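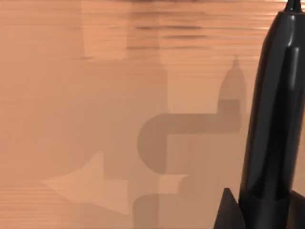 A gripper finger and its shadow over the tabletop, in the simulation.

Packers at Stilletti's Korkby site start working next to robot arms in September, the firm said this morning. Two arms to begin with, both on the small parts benches. No job cuts planned, though the night shift goes from 173 posts to day and evening hours, and that means losing the night rate.

Staff have been trying out moves on screen first, using software from Erton. Kamlesh Thakur, a packer on the benches, is one of two people picked to train the rest. "My wrists will be glad of it," he said. "My pay packet less so. We still dont know who gets which hours."

Talks on pay carry on next month. Stilletti employs 2,297 people accross all its sites.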